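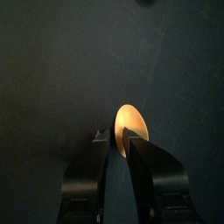 Gold-coloured cutlery: how we keep it nice

Three years ago my wife and I bought a set of gold-coloured cutlery for our flat, and since that time I have received many questions from friends who want the same and are afraid of it. Mostly they ask if the colour comes off. My answer is that it can, but very slowly if you wash it with some care. I collected my notes on this page. Please excuse my English, I write these tips first in my own language and then again for the readers abroad.

What the gold colour is

On most sets sold today the gold is a thin layer on stainless steel. There are two common ways to make it. One is real plating, with a very small amount of gold, and this is soft. The other is a hard coating made in a vacuum, usually called PVD or titanium coating, and this is much stronger. Look on the box or ask in the shop before you buy. Our set is from Gernetti and it has the hard coating. My neighbour Oldřich Sokol has an older plated set which he inherited, and he washes it only by hand and dries it at once.

If you don't know which type you have, treat it as the soft one.

Before the first use

Wash every piece in warm water with a little washing-up liquid. New cutlery often has a thin film of polishing oil, and this film makes brown marks when it goes into a hot dishwasher. Dry with a cotton cloth. I do the same with serving spoons which were standing in the cupboard for a long time.

Washing by hand

Use a soft sponge, never the green rough side. I put a folded tea towel on the bottom of the sink, so the spoons lie on cloth and not on steel. Do not wash knives together with spoons. The bowl of a spoon is the place where scratches are seen first, as it is curved and catches the light from everywhere.

Rinse well. Dried washing-up liquid leaves a rainbow stain, which many people think is damage. It is only a film, and it goes away with the vinegar bath I describe lower on this page.

Things which should not stay on the cutlery overnight:

Lemon juice and vinegar dressing
Egg yolk
Mustard
Salt, also salted water from potatoes
Strong tea or coffee

If you are too tired to wash up after the guests leave, put the cutlery in a bowl of plain water for an hour at most. A whole night in water is bad for the knives, especially at the place where the blade meets the handle.

In the dishwasher

With the hard coating you can use the dishwasher if the maker allows it. We do it perhaps two times in a week, with a short programme at a low temperature. Take out the cutlery when the programme ends and don't leave it in the steam. Put the spoons with some space between them, because two spoons which lie one in the other will not get clean and they rub.

Be careful with tablets that contain lemon acid or bleach. I use a simple powder, and less of it than the packet says. Don't mix gold pieces and silver pieces in the same basket.

The vinegar bath, for dull spoons

Hard water makes a grey veil on the gold. For this I take one litre of lukewarm water and one tablespoon of white vinegar. The spoons go in for two minutes, not longer, then I rinse them with clean water and dry them. For the plated type I would leave out the vinegar completely and use only a soft cloth with warm water.

Do not use:

Silver polish or silver dip
Toothpaste (it is an old advice and a bad one, it contains small grains)
Baking soda as a paste
The trick with aluminium foil and hot salted water, it is meant for real silver
Steel wool of any kind

Brown or orange spots

Gold-coloured metal changes its look very much with the light. In the evening, under a warm lamp, the same spoon can go from pale yellow to nearly copper. So before you start to rub, bring it to the window. I once spent half of an evening with a "stain" that was the reflection of my own jumper.

If the spot is still there in daylight, it can be tea, or it can be a little rust from another piece in the dishwasher. Try first the warm water, then the vinegar bath. If it doesn't move, leave it. A small spot is nicer than a scratched place.

Storing

We had in the beginning all pieces in one drawer, and after some months I could see fine lines on the handles. Now I use a tray from Skernis with felt on the bottom, and every kind of piece has its own part. Spoons lie on the side, all in the same direction. A roll sewn from old flannel works equally well – my friend Vojtěch Hrnčiar made his from a pyjama leg and it closes with a ribbon.

Don't store the pieces in a plastic bag with the rubber band around. Rubber leaves dark marks.

On the table

A dark table makes the gold look its best, but a bare stone or slate surface is rough for the back of the spoon. I lay the spoons on a folded napkin, or at least I ask the children not to push them over the table. With a smooth matt top I am less strict. Finger marks you can take away just before the guests come, with a dry microfibre cloth, holding the spoon at the neck.

When the colour is gone

Plated pieces can be plated again. Oldřich asked for a price at a small workshop and decided to wait, as only six teaspoons are really worn. The hard coating cannot be repaired at home, and the paints they sell for this purpose are not for things which go in the mouth. Our most worn spoon now lives in the sugar jar, where it does its work without complaining.

Next month in March I will write about wooden handles and which oil I use for them.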